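I nearly skipped the open day at Colthorpe. It was raining, parking at Pitstead was a nightmare, and I'd told myself I only wanted to see the ceramics anyway. So glad I went!

The old Barasa building has been split up into studios and test kitchens, and you just wander in and out (there's a map, but mine got soggy and I gave up on it). I started with the potters on the ground floor and stayed 45 minutes, mostly drooling over dark stoneware. I've wanted rough, nearly black plates for years and my husband thinks they look like roof slates. I bought 2 small ones. We'll see.

Upstairs was all food and table stuff, and that's where I met Banafsheh Rahimi, who was running the snack table and talks even faster than I do. Her whole thing that afternoon was fruit on sticks, which sounds like a kid's birthday party, but she takes it seriously. Keep the skin on, she told me, so you get that red edge against the pale inside. Cut the slices small. And please, no more than five on a stick or people start waving them around.

She likes them on a dark plate, too, which made me feel very smug about my shopping bag. 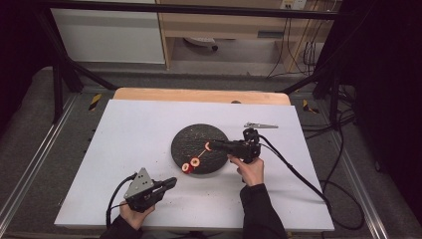 I asked her about the browning problem, because my apple slices always look tired by the time anyone gets to them, and she swears by a quick dip in cold water with a squeeze of lemon. I've used lemon before but way too much of it, apparently. She also said to push the stick through the skin side first so the slice doesn't split. I tried it at home on Monday and only wrecked one!

After that I had tea in the Drirnley room, which was packed and a bit overpriced, though the ginger cake was very good. Go early if you want a seat by the window. The stairs are steep and I never did find the elevator, so ask at the front desk if you need it.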